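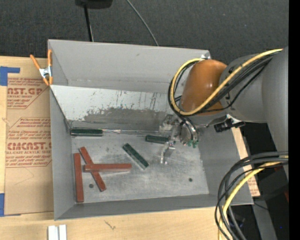

Svatopluk Slanina wrote back on the draft of this README that the word "bar" needs a definition before anything else, and that people sorting by hand will ask about color first and length second. Both points are taken up below.

# Ferberg bars: crossed and scattered layouts

Pictures of red and green bars lying in a gray bin on a wooden table. The bars land where they land. Some rest flat on the metal floor of the bin, some lie across each other, and some end up against a wall.

Release date: January 4, 2022

## What counts as a bar

A bar is one straight piece of a single color. There are two colors:

- `red`: a brick red, closer to brown in low light
- `green`: a dark green, easy to mistake for black in the corners

A bar lying on top of another is still one bar, and so is the one under it. Where the upper bar hides the middle of the lower one, the two visible ends get the same label number. In the layout at the top of this file, two of the red bars form a cross and are labeled this way.

## Contents

| Item | Value |
|---|---|
| Layouts | 676 |
| Colors | 2 |
| Held back for checking | 50 |
| Label passes per layout | 3 |

Files are in `layouts/`, labels in `labels/`, and the 50 held-back layouts are listed in `check.txt`. Please don't train on those.

## Labels

Each bar has a color, an outline, and one of these positions:

- `flat`: whole length on the floor
- `over`: crosses on top of another bar
- `under`: crossed by another bar
- `wall`: touches a side or the slanted panel

A bar can have more than one position. A green bar at the foot of the slanted panel, for example, is `flat` and `wall`. If two labelers disagreed, the third pass decided.

## The bin

The bin has matte gray sides and a metal floor. The floor is scratched and smudged, and it was left that way. The slanted panel has dark scratches on the pale part and a worn gray area lower down. None of these marks are labeled. The small dark spots on the floor aren't labeled either.

Bright glints next to a bar belong to the background. Early outlines from Greltitz included them, which made some bars too wide. Those outlines were redrawn in September.

## Known problems

- Green bars in the far corners have looser outlines than red ones.
- `over` and `under` are sometimes swapped where two bars of the same color cross at a shallow angle.
- The `wall` label was used too freely in the first batch. Kustmont is going through it again, and corrections will go into `labels/fixes.csv`.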